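Section 4 – Mounting the shelf rail and first load

Read all of section 4 before you drill. Section 3 (finding studs) has to be done first. If you skipped it go back.

4.1 What should be on the floor in front of you

Rail, Storkeo long – 1540 mm
Two end caps, left and right. They are not the same. L and R are stamped inside.
Wall screws, bag A
Bracket screws, bag B. Shorter. Don't mix the bags.
Four brackets
Shelf board
Level, pencil, drill, a second person for step 6

Missing a part? Check the cardboard tube first, the end caps slide down inside it. Still missing, write to Jyoti Nautiyal at the parts desk with the number off the carton label. Not the number on the rail.

4.2 Fixing the rail

1. Mark the hight of the rail at one end. Pencil, light line.

2. Level across to the other end. Mark again. Don't measure up from the floor, floors slope.

3. Hold the rail on the line. Mark through the slots wherever there is a stud behind. Minimum three studs. Two is not enough even for the short rail.

4. Rail down. Drill pilot holes. Tape on the bit at the depth shown on the inside of the lid.

CAUTION: Wires often run straight up from outlets and switches. Stay clear of that line, both sides. Power off at the panel if you have any doubt.

5. Blow or vacuum the dust out of the holes.

6. Second person holds the rail. Start the middle screw, bag A. Leave it loose. Then the ends, also loose.

7. Level again. Nudge. Tighten middle, then left, then right. Hand screwdriver for the last turns – a drill on high will strip the head.

8. Push on end caps until they click. If they won't click you have L and R swapped.

Note: Plaster walls, older houses. The screws in bag A are fine for studs under drywall up to normal thickness. Under thick plaster get the longer ones, part 3650, sold seperately.

4.3 Brackets and board

1. Hook each bracket in at an angle, top lip first, then swing down. You should feel it drop.

2. Slide to position. Outer brackets near the ends, inner two evenly between. By eye is fine.

3. Board on. Push back against the wall.

4. Bag B screws up through the bracket into the board. One per bracket for now, see 4.5. 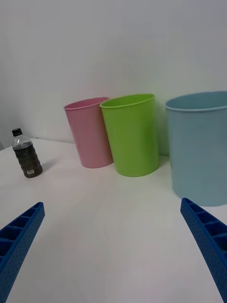

4.4 First load

Wait until every bracket screw is in. Light things first, spread out, and leave it overnight before anything heavy. Paint cans, tools and canned food go over the brackets, never between them. Nothing hanging off the front edge. Push down with a flat hand in the middle of the board – a little give is OK, a creak from the wall is not. Creak means a screw missed its stud. Unload and go back to 4.2 step 3.

CAUTION: Not a step, not a chin-up bar, not a seat. Don't put the rail above a crib or a bed.

Bathrooms and laundry rooms: wipe the rail dry when it gets splashed. The coating is good but the cut ends under the caps are bare metal.

4.5 After a week

Put in the second bag B screw in each bracket. Retighten the first. Check level one more time. After that once a year is plenty, February or whenever you do the smoke alarms.

4.6 Changes to this section

Thu 19 August – step order in 4.2 changed, middle screw now goes first (thanks Deepak Awasthi, who sent drawings). Older printed copies say left end first. That works but the rail can bow. The weight table moved to section 6. Short rail owners, your length is 750 mm, everthing else here is the same except you get three brackets.

Next: section 5, adding a second rail below the first.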